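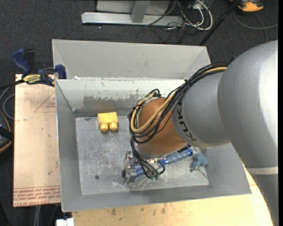 In Praise of the Boring Planner

I have spent a good part of my working life watching arms reach into bins, and I have come around to an opinion that doesn't make me very popular at lunch. I think most of us who write software for picking are putting our love in the wrong place. We pour it into the part that decides where to grab. We give what's left over, usually late in the day, to the part that decides how to get there and how to get back out again. I'd like to make a case for the second part, and I'm going to take my time doing it, so pour yourself something.

Look at a metal bin for a while with a planner's eyes. A person sees the things on the bottom, the yellow thing over here and the little lumpy teal thing over there. A planner (a good one, anyway) ought to see walls first. The walls slope. There's a rim. Near the corners the sheet metal bends at an angle that the neat five-sided box in your collision model has never heard of. And then the arm has to fold itself down into all of that, wrist and cables and hose included, and do something useful at the bottom with a few inches to spare.

When I started on the project we called Pirallow, our box model of the bin was exactly that, a box. Five flat plates, straight up and down. I wrote it myself on a June morning and was very pleased with how fast it checked. It was also wrong in both directions at once. It thought there was free space where the wall leaned in, and it thought there was wall where there was perfectly good air. We got scrapes in the first case and refused picks in the second, and for weeks we blamed the camera for both.

I bring that up because blaming the camera is such a natural thing to do. Perception is where the mystery is, so perception gets the blame, and then it gets the budget too. We had a segmentation model that was on its fourth retraining before anybody sat down and measured the bin with a tape. The tape took less time than the meeting about the retraining.

Now, I don't want to be unfair to the perception folks, who have a hard job and are mostly nicer than planning folks. Bare metal is miserable to see into. Once a bin floor has been scuffed for long enough, every scratch catches the light its own way and your depth image comes back full of little holes and little hills. A dark spot in the floor might be a hole or a stain or a washer, and your model will have a confident view on the matter either way. Shiny grippers are worse still, because they come along into the view and bring their own reflections with them. I have sat with a point cloud where the largest, clearest, most beautifully resolved object in the bin was our own wrist.

What I'd argue is that all of this gives you a reason to ask less of perception, and to let the motion side carry more of the load. If you know the depth is bad near the inner back wall, say so in the planner. Give the region a cost. Come at it from a direction where being off by a finger's width means touching the object a bit early, instead of driving a fingertip into sheet metal. A lot of what gets sold as robustness in grasp detection could be had for the price of a sensible approach vector, and you can write one of those before your coffee gets cold.

Let me talk about hoses, because I can't write anything about motion planning without talking about hoses.

Every arm I've ever shipped code for has had a bundle on the outside of it. Black cables, an air line or two, something tan or yellow making a big loop near the wrist where somebody left slack so the last joint could turn. The robot description file contains none of this. As far as the file is concerned, the arm is a series of smooth, handsome links with nothing strapped to them. So the planner, which believes the file the way a child believes a grandmother, will happily turn the wrist the long way around and wind that loop up against the side of the bin.

You can model the bundle properly. People do, with chains of little capsules and spring constants, and there are lovely papers about it. We tried a version of that at Holanda, the cell software we built after Pirallow, and I'm sorry to say it cost us more in tuning than it ever saved us in hoses. The slack changed every time someone re-dressed the arm. What worked was dull. We put one fat padded shape around the wrist, big enough to cover the loop at its widest, and we put tight limits on the last joint. Then we logged how far that joint had wound since it was last at home, and we made it unwind on the way to the drop-off, when it had nothing better to do.

Out of the 548 stoppages we sorted through by hand before that change, 118 were the wrist or its dressing touching the bin in some way. That's a big slice for something that isn't in the robot file at all! None of those would have been helped one bit by a better grasp network. I printed the sorted list and taped it up by the door, where it stayed until the tape gave out.

Then there's the matter of long things. I have a real soft spot for long things in bins. A chunky block with a couple of knobs on it is a polite object. You pick it near the middle and it comes up as more or less the same shape you planned for. A long tool with a ribbed handle is a different sort of guest. Take it anywhere but the balance point and it wants to tip, and as soon as it's in the fingers it becomes part of the robot, a stick poking out at a slant that has to clear the same leaning walls the wrist just squeezed past.

I've reviewed a lot of picking code, and the most common sin I find, by a mile, is planning the way out with the hand empty. The approach is checked with great care. The grasp is scored and rescored. Then the exit is the approach played backward, as if nothing had been picked up. It works fine on blocks. It works fine in the demo, since the demo has blocks in it. The first long handle that goes in at a diagonal will find the rim on its way up, and then you have a tool on the floor or a finger out of true.

The fix is to attach the thing to the hand in your collision world before you ask for the lift, and to attach it with a bit of doubt. I like to swell the shape a little at the far end, where any error in the grasp angle gets multiplied. If no exit exists for that grasp, you throw the grasp away, however high its score was. That last bit is where people argue with me. It feels wasteful to discard a 0.97. But a grasp you can't carry out of the bin isn't worth anything, and I'd much rather take a homely one near the middle of the handle with a clear road home.

Soft and stringy things deserve a word too, and here I'm on shakier ground and will admit it. A lumpy little object with a bit of string or wire trailing off it defeats nearly everything I've said so far. The mask catches the lump and drops the string. The planner lifts the lump and the string goes wherever string goes. I don't have a model for that and I'm a bit suspicious of people who tell me they do. My practice is to lift those slowly, straight up, higher than seems needed, and wait a beat before going sideways. It's a rule of thumb written in code, and I've stopped being embarrassed by it.

I should be fair to the other side, because I've eaten lunch with them for years. Their case goes like this. Learned policies that take in images and put out motion will, in time, swallow this whole business. The walls, the hose, the exit, all of it will be soaked up from enough examples, and my padded shapes and joint limits will look like buggy whips. I think there's a fair amount in that. I've watched a learned policy nudge an object off a wall with the side of its finger before grasping it, a move I'd never have thought to write down, and I grinned like a fool.

What I notice, though, is that the teams who do well with those policies tend to keep a plain old checker underneath. The policy proposes and something simple and strict decides whether the arm may go there. And the quality of that checker comes right back to whether somebody measured the bin, whether somebody thought about the hose, whether somebody attached the tool before lifting it. The work didn't go away. It moved down a floor.

On our current effort, Clullora, we did things in what I'd call the right order for once. We spent the opening stretch on nothing but motion, with object positions typed in by hand. People walking by thought we were behind. By the time we turned the camera on, the arm had made 1,125 trips in and out of the bin, and the planner was so well behaved that we could feed it fairly poor detections and get fairly good days. The detector in that cell is, even now, nothing to write home about. It was trained on 465 images, and we haven't been back for more.

A colleague from the Istwood site came to see it and asked, kindly enough, what was new. I had to think. The bin model has slanted walls in it. The wrist has a fat coat on. The tool gets carried as if it were a tool. I suppose I could have said something grander than that, but I was watching the unwind move on the way to the drop-off, and I've always liked that one, so I pointed at it and we stood there and watched it go around a few more times.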